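Tabletop items, gallery 5: trays, containers and small goods

Part of the Prernanel inventory of household and play items. The pages in this series record what is kept for the white tables, how it is stored, and what condition it is in. Entries were last revised in April. Dimensions are in millimeters and were taken with a steel rule unless noted.

## Conventions

Items are grouped by the surface they are used on, then by shape. Color names follow the Astex chart, which has no entry for mauve, so two-word names are used where needed ("gray-mauve", "pale yellow"). Sets that have been broken up are listed under the largest surviving piece.

Trays are stored on edge in the Monti rack, long axis vertical, with felt between them. Metallic rims scratch when stacked flat. The rack slots are 60 wide, and a tray deeper than that goes on the lower shelf.

Open containers are stored mouth down. Black ones show dust on the inside wall and are wiped before each use with a dry cloth. Lids, where they exist, are kept in a separate bin and are not listed.

Toy food is washed in warm water with dish soap and air dried on a towel. Molded pieces with several lobes hold water in the joints and need a full night. Printed packages are never washed. They are replaced when a corner splits or the color starts to rub off.

## Surface

The table is wiped down at 5 p.m. and left clear overnight. Aretti supplied the current cleaning solution, which leaves no film at a dilution of 1 to 140. Stronger mixes dull the finish. Sheet 118 has the full procedure.

## Gallery

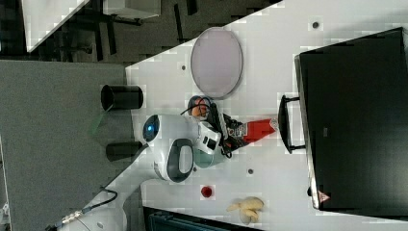
Oval tray, gray-mauve with a thin silver rim; red and white package; small red round item; pale yellow toy with rounded lobes. Two black cylindrical containers, one larger than the other, at the left of the table.

A note from the reader who checks the Prernanel pages: storing the black containers mouth down traps moisture if they were rinsed the same day, and the page should say to wait until morning. The same reader asks for the tray depths to be listed next to the slot width.

Both changes are accepted. The depths will go in with the next revision, and the waiting time has been added to sheet 118, under drying.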